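# About Fandasero

Fandasero is a small independent school for the philosophy and history of the sciences. We are in Stollton, and we teach adults, in the evening and by mail, who want to think seriously about what science is and how it comes to its results. We do not give degrees. We give courses, reading groups and a printed series of study papers, and we have done so since the year 2000.

## How we began

The school started as a reading group in the back part of a bookshop. The first book on the table was a collection of essays on measurement, and the group needed the whole winter to finish it. The members came from different work. There were teachers of chemistry, a land surveyor, two people from a hospital laboratory, and some who had simply always liked such questions. In the second year the group took the name Fandasero and wrote down its rules, which fit on one page. We still use this page, with small corrections.

The first real course was given in July of the following year. It was called "What Is an Observation?" and it is still in our program, although almost every text in it has been changed. The old reading list can be asked for at the office.

## What we teach

Our courses are in two groups. The first group is for people who are new to the subject. You do not need any philosophy before you come, and you do not need much mathematics. The second group is for people who have finished at least one course with us or have studied the subject at another place.

**Introductory courses**

- What Is an Observation?
- Laws, Causes and Accidents
- Reading a Scientific Paper as an Argument
- Probability for Readers Who Are Afraid of It

**Advanced courses**

- Models and Their Objects
- Explanation in Biology
- The Gebru Seminar (see the next part)
- Realism and Its Critics

Each course has ten meetings. Between the meetings there is reading of thirty to forty pages, and we ask you to do it. A participant who has not read is still welcome to sit and listen, but the discussion will be difficult to follow. In the advanced courses every participant also writes one paper, and the paper is discussed by the full group.

The courses by mail have the same reading. In place of the meetings, you write a letter of two pages each month and your tutor answers it. Many of our participants live far from Stollton, and some have stayed with the same tutor for several courses.

## The Gebru Seminar

The Gebru Seminar is our oldest advanced course and carries the name of the family fund which pays for its books. Each time it takes only one question and stays with it until the last meeting. Past questions were: Can an experiment refute a single hypothesis? Do the sciences share one method? What does it mean that a theory is simple?

The first of these questions brought us much work. The usual answer in textbooks is that a hypothesis is never tested alone, and that some other assumption can always be blamed when the result is wrong. Our participants from laboratories did not accept this so easily. They said that in daily practice one knows very well which assumption is weak. The philosophers in the group replied that to know this in practice is exactly the thing which must be explained. The discussion was printed as a study paper, and it is the one most often ordered from us.

## Our library

The library has 1729 volumes. The largest part is philosophy of physics and general methodology, and there is a good shelf on the history of astronomy. We are weak in the social sciences and would like to repair this. If you have books on economics or the methods of sociology that you no longer use, please write to us before you bring them, so that we can check what we already have.

Participants may borrow four books for six weeks. Journals cannot be taken home, but copies of single articles can be made at the office.

## How we work with texts

We want to say some words about our way of teaching, as new participants often ask about it.

We read primary texts first and commentaries later. This is slow. A page of a difficult author can take one full evening, and we think that the evening is well used. The tutor does not give a lecture. The tutor prepares questions, sends them one week before, and takes care that the discussion comes back to the text when it goes too far away from it.

We do not belong to any school of thought. Among our tutors there are those who believe that science describes a world independent from us, and those who find this sentence confused. Participants are asked to present a position fairly before they criticize it. If the group does not recognize the position in the presentation, it must be presented again. This rule is from the first page of 2000, and it is the one we would never remove.

Scientific examples are taken from real publications whenever it is possible. We found that invented cases make the arguments too clean. For the same reason, each advanced course includes one visiting evening with a working scientist, who describes a problem in their research that is still open.

## Where to find us

We are at 106 Pristley Street, on the upper level, with the entrance from the courtyard. The office is open in the afternoon, from two to six. There is an elevator behind the staircase, and the door to it is not locked during opening hours. For evening courses please ring the lower bell. 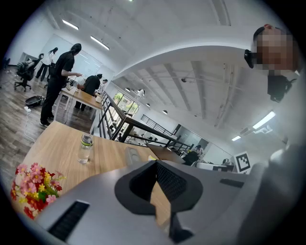
*A table on the mezzanine, with flowers.*

Coffee and tea are available before every meeting. Parking in the street is difficult after five, and we recommend the bus, which stops at the corner.

## Fees and support

The fee for a course is the same for introductory and advanced level and includes the reader with all texts. It can be paid in 2 parts. Courses by mail cost a little less, but postage outside the country is added.

For each course we keep free places for people who cannot pay. You do not have to send documents about your income. Write one or two sentences to the office, and you will have an answer before the course begins. The free places are paid from the sale of the study papers and from gifts.

## Study papers

The study papers are thin printed booklets, each on one question, and are written by tutors and participants together. We also accept papers from outside. A paper should not be longer than thirty pages, should use as few technical terms as the subject allows, and should explain those it uses. Every paper is read by one philosopher and one scientist. Their remarks are sent to the author with their names on them, and we expect that the author answers in the same manner.

## Contact

Questions on courses, the library or the study papers can be sent to the office by letter or by the form on our contact page. We answer in English. Please tell us if you have already studied with us, and in which course, so that your message goes to the right tutor.

Page last changed: February 15, 2022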